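Table Setup Assistants (part-time, paid)
Imum Home Studies – Handville

Location: Castellanos Building, second floor, Handville
Hours: 16 per week, mornings or afternoons
Pay: $248 per week
Start: January
Contact: Arlo Tillman, study coordinator

About the work

Imum Home Studies looks at how people lay out, use and put away ordinary kitchen things. We keep a store of 3,605 items, from trays and bowls to cutting boards, spoons and play food, and we set them out on tables in small groups. Each group is called a layout. The current project, Zurnesach, has 279 layouts and runs through the spring.

We need two assistants to set up tables, clear them and keep the store in order. The work is simple but it is repetitive, and it has to be done the same way each time. Most shifts are spent on your feet.

What you will do

Collect the items for each layout from the store and check them against the layout sheet.
Place them on the table as the sheet shows. The sheet gives the side of the table for large items and the resting place for small ones.
Change one or more items between rounds when the sheet calls for it.
Clear the table at the end of the session, wipe down trays and boards, and return everything to its bin.
Report chipped, cracked or missing items in the log before you leave.

A session lasts 60 minutes. You will usually work three or four sessions in a shift, with a break between each.

What we are looking for

You should be able to follow a written sheet closely and notice when something is in the wrong spot. You need to be able to lift a full storage bin and reach across a wide table. Experience in a kitchen, a stockroom or a classroom is useful – it is not required. You must be 18 or older.

We provide training over the first two shifts. You will be paid for both.

What a layout looks like

Zurnesach layouts use a tray on the left, a bowl near the middle and a cutting board on the right. The small items vary.
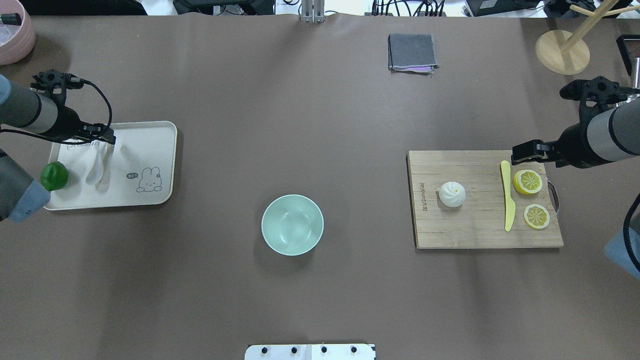
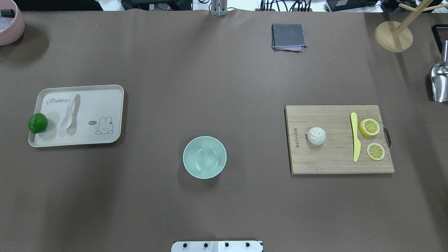

Tray, spoon, lime, bowl and board are in both. The bun, the yellow knife and the lemon slices are on the board in the second.

How to apply

Send a short letter and a list of your past jobs to Arlo Tillman at the Handville office. A résumé is fine but we do not need one. Please tell us:

which shift you prefer, morning (8:30 to 12:30) or afternoon (1:00 to 5:00)
the earliest date you can start
whether you can stay until the end of the project

Applicants we want to meet will be asked in for a half-hour visit. You will be given one layout sheet and a bin of items, and asked to set the table. There is no written test.

Parking is free behind the building. The entrance is on the side street – ring the bell marked Imum and come up to the second floor.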